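Home Products Technical Data Newsroom Distributors Contact

Search this site Enter keyword or product code Go

Clemance Releases Delis Clearcoat and Ureo Trim Dressing for Dark Blue Bodywork

August 21, 2018
By Lorraine Lambert, Clemance Newsroom

HAQUE – Clemance, a manufacturer of refinish coatings and surface care products for body shops, today released Delis, a high-gloss clearcoat formulated for use over dark and medium blue basecoats, and Ureo, a solvent-free dressing for the black trim that borders painted panels. The two products are sold separately and as a combined shop kit. Both are available through the company's existing distributors.

Delis is a two-component clearcoat. It is mixed with the hardener supplied in the same carton and sprayed with a conventional gravity-feed gun. No change of equipment is needed for shops that already use the company's general-purpose clear. The mixed product is water-white in the cup and dries without a yellow cast, a property that matters more over blue than over most other colors. A slight yellow tint in the clear moves a bright blue toward green and flattens a navy.

The product is intended for outer body panels: doors, fenders, quarter panels, hoods and deck lids. It may also be used on painted mirror housings and bumper covers when the flexible additive is mixed in according to the data sheet. It is not intended for wheels, engine parts or interior surfaces.

Background

Dark blue is a demanding color in the spray booth. On a curved panel the same basecoat can read as bright blue where it faces the light and as something close to black where it turns away. Faults in the clear are easiest to see in the zone between the two. Texture, dust, sanding marks and dry overspray all change the outline of a reflected lamp, and a customer standing beside the vehicle will look at the reflection before looking at the color.

Clemance began work on Delis after complaints from shops in the Haque area about texture on blue repairs. The basecoat matched the undamaged panels in most of the cases reviewed. The clear did not. The repaired area had a coarser surface than the original finish, and overhead tubes reflected in it had a broken edge. Polishing brought the surface closer to the original but added labor, and in some cases left fine haze that showed up only outdoors.

"A shop can get the color right and still lose the job on texture," said Malcolm Bunting, technical manager for refinish products at Clemance. "The painter checks the match from straight on. The owner walks past it at an angle, with the light low. We wanted a clear that levels before it sets, so that those two people see the same surface."

Leveling was addressed through a slower blend of solvents and a revised flow additive. The slower blend gives the wet film more time to settle on horizontal and gently sloped panels. On vertical panels it increases the risk of sags near body lines and lower edges, and the recommended gun distance and travel speed in the data sheet have been set with this in mind. Painters moving over from a fast clear should spray a test panel first and hang it upright.
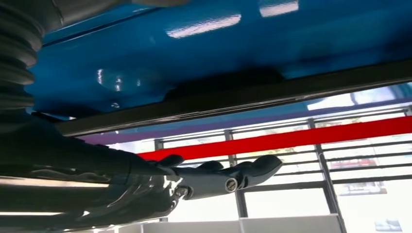 Trim was the second part of the project. A gloss panel rarely ends on its own. It meets a belt molding, a rubber seal, a side molding or a window surround, and the line between the two is where masking errors collect. Typical faults are a ridge of clear along the tape edge, a dull band of overspray on the black part, and polishing compound dried into the grooves of the molding. Compound residue is pale and shows strongly against black.

Ureo is a dressing for black rubber, textured plastic and satin moldings. It is applied after the panel has been polished and all residue has been removed. It darkens faded black trim and leaves a low sheen. It contains no silicone oil and can be kept in the same building as a spray booth, although it should not be opened in the mixing room. Spills on cured clearcoat can be wiped off with a damp cloth.

Ureo is not a repair product. It will not fill scratches, and it will not restore trim that has turned chalky through its full depth or has begun to crack. Trim in that condition should be replaced before the vehicle is returned. The dressing must not be used on glass, on seat surfaces, on pedals or on the tread of a tire.

Application of Delis

The panel should be prepared to the same standard as for any high-gloss clear. Basecoat must be fully flashed and uniformly matte before the clear is applied. Tack the surface lightly with a fresh cloth. Heavy pressure on a metallic blue base can drag the flake and leave a mark that remains visible through the finished clear.

Apply 2 coats. The first is a medium wet coat, closed but not heavy. Allow it to flash until it can be touched on the masking paper without stringing. The second is a full wet coat, applied with an even overlap and without stopping in the middle of a panel. A third coat offers no gain in gloss and raises the chance of solvent pop, especially under forced drying.

Where a panel has a raised line or crease running its full length, follow the line with the gun and overlap away from it on both sides. Crossing the line at an angle deposits extra material on the upper face and leaves the lower face thin. Edges next to trim should be sprayed as part of the normal pass. A separate banding pass along the tape is not recommended.

Masking tape should be pulled while the clear is still soft, back over itself and away from the painted side. Removable moldings should be taken off before painting wherever the vehicle maker's procedure allows it. Fixed moldings should be masked with lifting tape so that the clear runs slightly under the lip and no hard ridge forms at the edge.

Small dust inclusions can be removed after full cure with fine abrasive and a medium polish. Work on a cool panel and keep the pad flat. Cover adjoining black trim with low-tack tape before polishing starts, and replace the tape if it becomes loaded with compound.

Inspection

Clemance recommends that finished blue panels be inspected under a single strong lamp as well as under the shop's general lighting. General lighting tends to hide fine swirl marks. The lamp should be moved and the panel viewed from several angles, including a low one along the length of the body side. The inspector should look at the outline of the reflection and note where it ripples. Some ripple is normal and will be found in factory finishes. The purpose of the check is to compare the repair with the panel next to it, not to reach a mirror surface that the rest of the vehicle does not have.

Nearby colored objects need to be taken into account. Blue clearcoated surfaces pick up reds and violets from walls, tool cabinets and other vehicles, and these can be mistaken for a fault in the basecoat. When in doubt, move the vehicle or hold a sheet of neutral gray card beside the area in question.

Test results

Delis was evaluated on 38 panels in the company's application laboratory. The set included flat steel test plates and production body parts with curves, creases and cut edges. Panels were coated by more than one painter so that differences in technique would be represented. Texture was measured before and after polishing. The full results, with film thickness readings and drying conditions, are included in the technical report supplied to distributors.

"The flat plates behaved as expected and tell you very little," Bunting said. "The curved parts are where we changed the formula. We had a version in June that was excellent on a hood and ran on a door, and it went back to the bench."

Availability and packaging

Delis and Ureo may be ordered immediately. The shop kit contains Delis clearcoat, matching hardener and 2 bottles of Ureo, and has a list price of $165. Hardener is supplied in a standard grade. A slow grade for hot conditions is in preparation and will be announced separately.

Safety data sheets and technical data sheets are supplied with each order and can be requested from the distributor. Delis hardener contains isocyanates and is for professional use only. Air-fed breathing protection, gloves and eye protection must be worn during mixing and spraying.

About Clemance

Clemance develops and manufactures primers, clearcoats, thinners and surface care products for the collision repair trade. Its application laboratory and training booth are located in Haque.

Press contact: Lorraine Lambert, Clemance Newsroom
Technical inquiries: Malcolm Bunting, Refinish Products

Back to Newsroom Previous Release Next Release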